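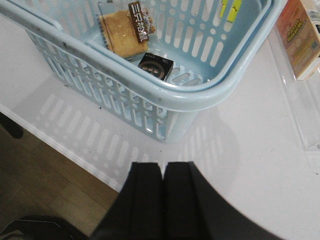

Vellell Weather Station – Pre-Winter Inspection Checklist
Inspected by: Jhair Apaza
Reviewed by: Lizeth Muñoz
Date: December 9, 2024

1. Rain gauge, funnel and screen
Status: Pass with comment
Fir needles in the funnel throat. Removed. Screen reseated and checked for movement.

2. Rain gauge, tip test
Status: Pass
1000 mL run through at a slow drip. Count within tolerance on the second run. The first run was discarded – the hose had a kink.

3. Rain gauge heater
Status: Fail
No current draw with the thermostat forced on. Fuse good. Replacement element requested from Wadano. Until it is fitted, treat any precipitation reading below freezing as unreliable and flag it in the log.

4. Anemometer and vane
Status: Pass
Bearings turn freely. Vane north mark checked against the survey stake. Set screw tightened.

5. Mast and guy wires
Status: Pass with comment
Surface rust on the west turnbuckle. Cleaned and greased. Same comment was made in May; replace if it comes back.

6. Radiation shield and temperature sensor
Status: Pass
Plates washed. Sensor agrees with the hand-held reference. Wasp nest under the lowest plate, inactive, removed.

7. Barometer
Status: Pass
Station elevation in the logger read 772 feet. Correct value is 1275 feet – the old figure belongs to the Nyamweya site and was copied over with the settings file. Corrected. Sea-level pressures logged before the change need to be recomputed (B. So).

8. Battery and solar panel
Status: Pass with comment
Holds above 11 volts overnight under load. Panel glass cleaned. Alder branch to the south shades it in the afternoon; trimming needs permission from the landowner.

9. Snow board and stake
Status: Not done
Board is still in storage. Install before the first forecast of accumulation.

Open items: 3, 7 (recompute only), 8 (branch), 9.

Related
Nyamweya station: fall inspection notes
Reading a snow board correctly
Ollia logger settings, revised

Contact the station group | Back to top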